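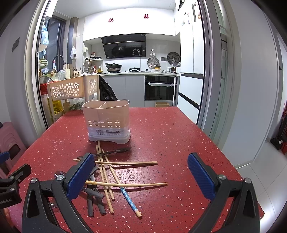 The **Flitbridge Accord** is a debt and trade agreement between the finance ministries of Wiratach and Gonov. It was signed at Flitbridge on 9 November 2024 and replaced an earlier loan deal that had lapsed. Under its terms Gonov repays 483 million crowns over 40 years, with no interest due in the first 2 years.

## Trade schedule

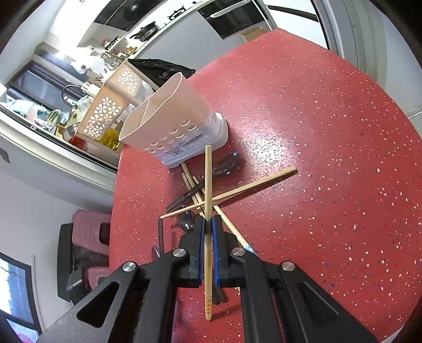

The accord also lowers Wiratach's duties on 124 classes of goods made in Gonov. Most are farm products and small wooden wares. A light-wood chopstick with a squared upper end and a grooved tip, such as the one held upright over the red table, counts as tableware under the schedule and pays the lowest rate. Unfinished rods of the same wood are taxed as timber.

## Dispute over furniture
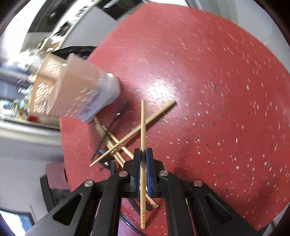

Furniture was left out of the first text and added by a protocol agreed at Bălan. The protocol sorts tables by the shape and finish of the top. A glossy red top with a curved edge, like the speckled one under the chopsticks, falls in the second band. Gonov has asked for the bands to be merged. Wiratach has so far refused, and the matter remains before the joint panel.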